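Student Project Report: Setting Up the Kistine Arm Cell in Simulation
Florêncio Esteves
31 October 2020

When I signed up for this project in February I pictured myself with a wrench in my hand, tightening bolts and feeling very much like an engineer. Most of my time went into a simulated cell instead, and I have grown fonder of it than I expected (my roommates can confirm this, as they heard plenty about it over dinner). The Kistine cell is one arm, one table and a handful of loose objects, and my job was to get it set up properly and then keep it that way while the rest of the group ran their grasping trials.

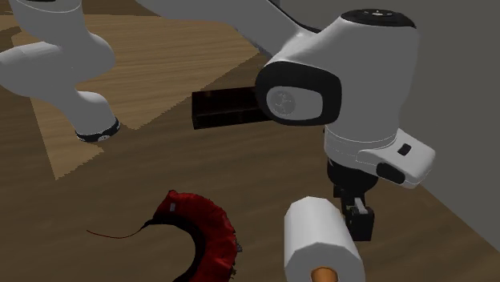

Setting the home pose of the hand took me longer than any other part of the work. The old settings file, which we inherited from the Wastari project, parked the hand much too low, and on 73 of our first 1165 runs it bumped something before the trial had properly begun. I raised the pose in small steps and checked each one with the objects in place. With the paper towel roll standing on end, the open fingers now wait just above it and a little to the right, with nothing between them, and I was so pleased the first time the cell started up that way that I saved the file under 2 names, to be safe!

After that came the looking after. Before each batch I reload the arm model, open and close the gripper once, and compare the joint readings with the list taped inside my notebook. If a reading has drifted, I go back to the saved pose and start over. We reached 2353 runs by the end, and I still do the gripper check first, out of habit as much as anything. The table texture still needs fixing where the lighter wood meets the darker, as the edge comes out in little stair steps, and I have left a note about it in the Kistine folder for next year's group.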